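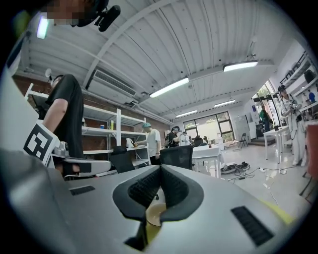
**Figure 3.** The workroom at Ralten, looking up toward the corrugated ceiling and the curved white beam.

### 4.2 Where things are kept, and who goes to get them

We came to the Ralten workroom fairly late in the study, after the longer visits to Gresham and Antal, and we had by then grown used to rooms where every bottle and tray had a labeled home. Ralten has its own way of going about it. The people who share the room told us, with a good deal of laughter, that the shelves had been "sorted once, in March," and that everybody had simply added to them ever since (a habit we recognized at once from our own offices). The ceiling and the lights in Figure 3 will give readers some feeling for the room, which all eight of the regular users described to us as a pleasant place to spend an afternoon.

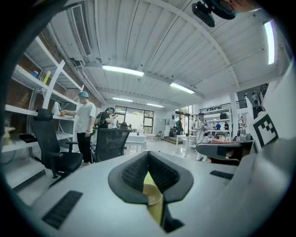
Shared shelving does a kind of social work that is easy to overlook, and we would like to spend a little time on it before turning to the logbook. When a shelf belongs to everyone, people leave things on it as a way of saying that they will be back, and others learn to read those things and to work politely around them. At Ralten the tall white metal unit against the brick wall plays this part, with a paper bag sharing space with a blue bottle and a yellow one, and a black tray on one of the lower shelves. A newcomer might call it untidy, but the regulars we interviewed could tell us, item by item, what was waiting for whom, and they were rather proud of it!

The logbook kept by Bendik Holmgren over 19 weeks holds 1,632 entries for items taken from or returned to shared storage. Entries made by people working at the tables tended to be short, often a single word, while those made by people passing through were longer and more apologetic in tone. We had hoped to compare these directly with the Nevedo records, but only 10 weeks of the latter were complete, and so the comparison in Section 5 is limited to that shorter period.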